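Fancy spending a morning telling me which gripper you like best? I'm after people in Ondcombe with two working hands and a bit of patience, no robot know-how needed. We've got two sets of fingers to compare, the Xavier and the Roneck, and I've stared at them so long I can't judge any more! 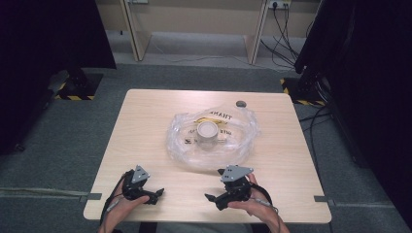 Sessions run on Wednesday mornings at our Plengate rooms and last 70 minutes, with tea halfway (and decent biscuits, I buy them myself). You'll hold a gripper in each hand and have a go at everyday things like bags, tubs and jars.
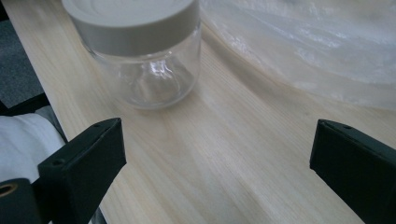 Page last changed: May

I can take up to 26 people, six each week. Please tell me if you've had wrist trouble, as the grippers do get tiring. Left-handers very welcome – I'm short of you. 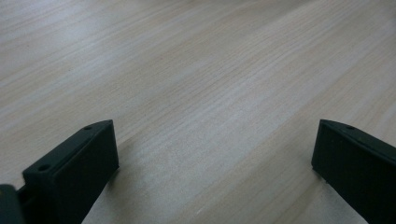 Gripper fingers open over the table

Drop me a line through the contact form with the weeks you can manage.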